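Re: [courtside] Is it worth chasing a big for the second half?
Posted by Bukola Ugwu on Monday, February 10, 2025
2 replies | 14 shares

Ju-won Wi wrote:

> Virncombe have lost the rebound count in every game I've been to this
> season and we're still talking about guards. I get it, Wei is fun to
> watch. But who is guarding the post when Brillgate come to town? I'd
> give up both import spots for one decent centre and I don't care how
> old he is.
>
> Also does anyone have a spare for Saturday?

Hi Ju-won, and hi to everyone who has been lurking through this one,

No spare from me, sorry, my sister has claimed it. Try Row F, they always have one going.

On the centre thing I'm about half with you. I was at the Brillgate game in September (the pre-season one, with the scoreboard that kept going blank) and yes, they bullied us inside. Two of our starters were in foul trouble before the half and after that it was layup after layup. Horrible to sit through. But have another look at who was on the floor for the bad stretch, because it was mostly the bench group, and I don't think one old centre on tired knees fixes that. You'd get 20 good minutes out of him and then you're right back to the same kids getting pushed under the rim.

What I'd sooner see is Wei playing less! I know, I know. He's my favourite player too. But he's out there so long that by the fourth he's stopped fighting through screens, and then our bigs have to step up to help, and that leaves their big fella all alone on the glass. Half of those rebounds you're cross about start with a tired guard, I reckon. Sit him for a few minutes in the third and see what happens.
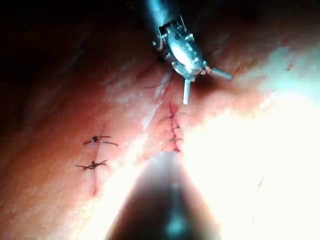
Instrument tips near the end of a stitched incision.

Anyway, money. The club put the crowd at 1,736 for the last home game, which is a good night for us but it isn't import centre money, particularly if Zornent don't renew on the jerseys. I've heard they will, I've heard they won't, and both times it was from the same bloke at the canteen. More than 200 people signed up for the half-season pass though, so maybe there's a bit in the kitty for a short contract. If there is, I'd spend it on a forward who can defend two positions and run the floor. A centre who has to be waited for at every change of possession would drive me spare – and you'd be the first one yelling at him, Ju-won, I've sat next to you.

One thing I do agree on completely is the zone. Please, no more zone. We give up the corner three and then don't box out when it misses, so we get the worst of both.

I'll be in the usual spot on Saturday if anybody wants to argue about this in person. Doors are earlier than normal on account of the juniors playing first, and parking on the oval side is closed again, so come in the back way past the pool.

Cheers,
Bukola

Last updated: 9:42 pm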